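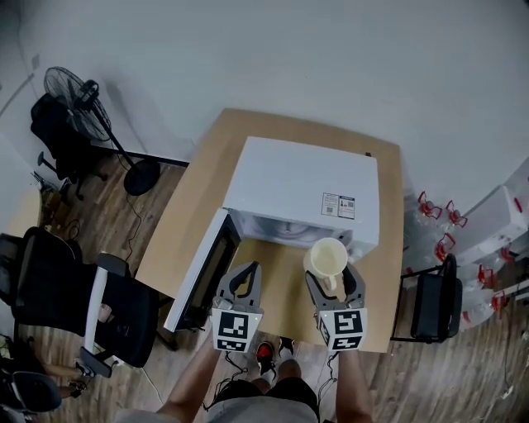
Skerar Building Services — Electrical Load Desk

1/ Notes on shared kitchen circuits, after going through the panel schedule for the second floor of the Wurkano building. Mostly for tenants who keep asking why the breaker trips at lunch.

2/ The number in the name of a microwave is usually cooking output. The number that matters to the wiring is input, and it's on the rating label. Input is always higher. Read the label before you plug anything in next to it.

3/ The counter circuits in Wurkano are 20 A at 120 V, so 2400 W on paper. For a load that runs three hours or more we plan on 80 percent, which leaves 1920 W. Lunch isn't continuous in that sense, but the coffee warmers are.

4/ A 2000 W load on one of those circuits is 16.7 A. Add a toaster at 900 W and you're at 24.2 A. The breaker won't open right away. It has a thermal element, and at that level it can hold for a minute or more before it lets go. That delay is why people blame whatever was switched on last.

5/ Two outlets side by side are usually one circuit. Moving the kettle 60 cm to the left changes nothing. Check the circuit number on the cover plate — we put them on every plate in June.

6/ Power strips: no. A strip adds outlets and adds no capacity. The Erkico strips we pulled from the break rooms were rated 15 A and sat on 20 A circuits, so the strip was the weakest part of the run and the breaker wasn't sized to protect it.

7/ If a breaker trips, unplug one appliance, push the handle fully to OFF, then to ON. Halfway doesn't reset it. If it trips again with nothing plugged in, stop and open a ticket.

8/ The Đinh annex is on a separate panel with its own schedule, and the circuit numbers repeat. Put the building name on the ticket. "Circuit 2, kitchen" matches both.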